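Hongmei Zeng and the Tidy Robot

28 November 2018

I got lost twice on the way to Fondport and turned up with wet shoes, so Hongmei Zeng put the kettle on before she showed me anything. She runs the sorting floor at Plalcombe, where 65 people go through returned household goods - open them, empty them, wipe them, send them on. Since the spring, some of that work has been moving over to a two-armed robot the floor staff call Nimo.

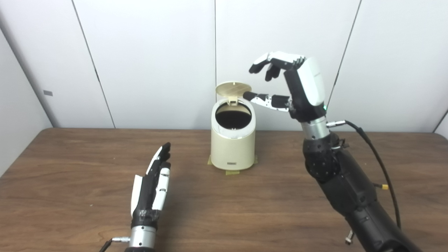
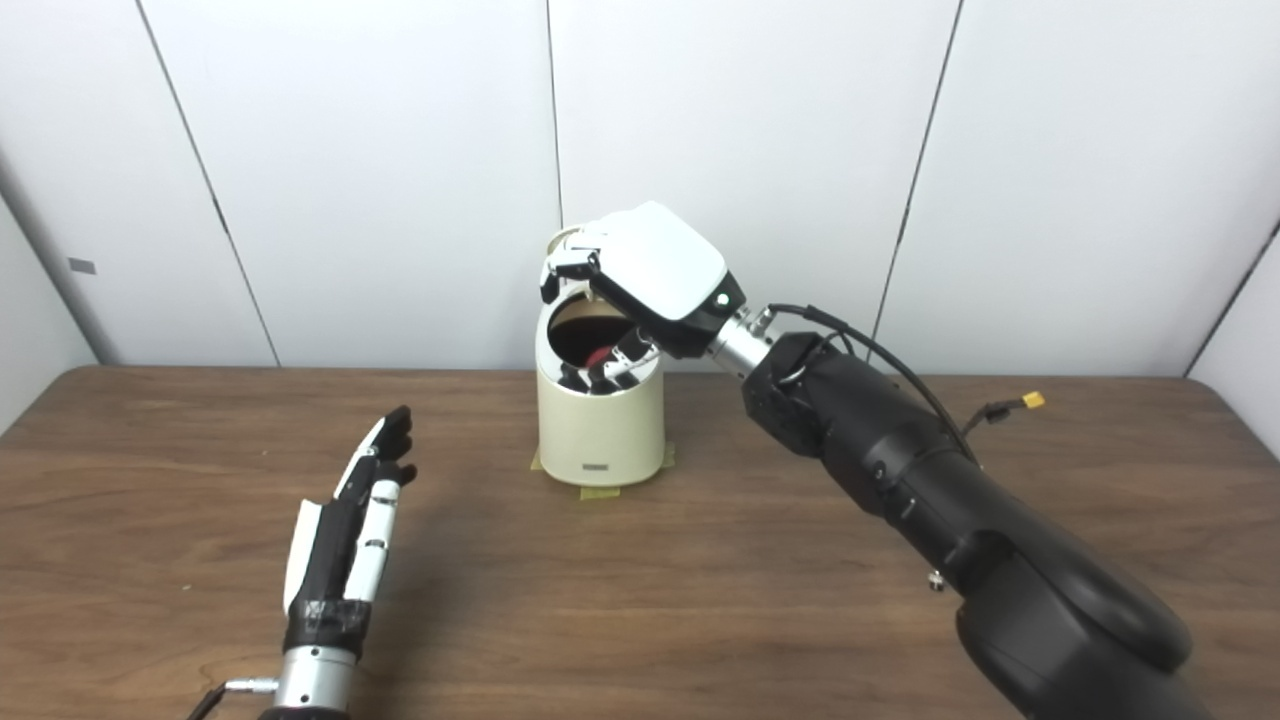 "Bins are what everybody asks about," Hongmei told me, laughing. "People think a bin is easy! You flip the lid, you look in, you're done. Try explaining that to ten fingers that have never held anything." She used to do bins herself, for two years, back when she started, and she still talks about lids the way other people talk about old cars. The cream one with the round lid gets used for practice, taped down to the table with masking tape, and I asked whether that wasn't cheating a little. "Sure it is," she said. "On the line you hold the thing still with your other hand. You don't even know you're doing it. Nimo's left hand isn't doing that job yet, so the tape does."

I liked that answer, and I told her so. Then I asked the question I'd come with, the one about jobs, and she took her time over it.

"Ten people moved off the opening tables," she said. "They didn't lose their pay, and I'll say that to anyone. But a couple of them were not happy with me. You work next to the same person all those years, you know about their kids and their knees, and then you're over in checking with a headset on. That's a real thing to lose."

So where did they go? Most went to checking, which means deciding what can be resold and what can't. Some now teach. That part surprised me (I had pictured engineers doing it all), but Hongmei says the people who had done the work by hand were much better at spotting what was going wrong. "An engineer sees a finger in the wrong spot. My people see that you'd never reach in from that side in the first place."

Training for the new jobs was 30 hours, and she thinks it should have been double. She had a long argument with Tang, the company that set up the system, over who would pay for more. She won part of it. "Put that in," she said, so I have.

I wondered if the floor felt different to her now. Quieter, she said, and she's of two minds about it. Her wrists don't hurt in November the way they used to. But there was a radio on the opening tables, always too loud, and when the tables were moved no one plugged it back in.

"I complained about that radio every single day," she said. "Last week I went looking for it. It's in a cupboard in the break room, and the antenna's bent."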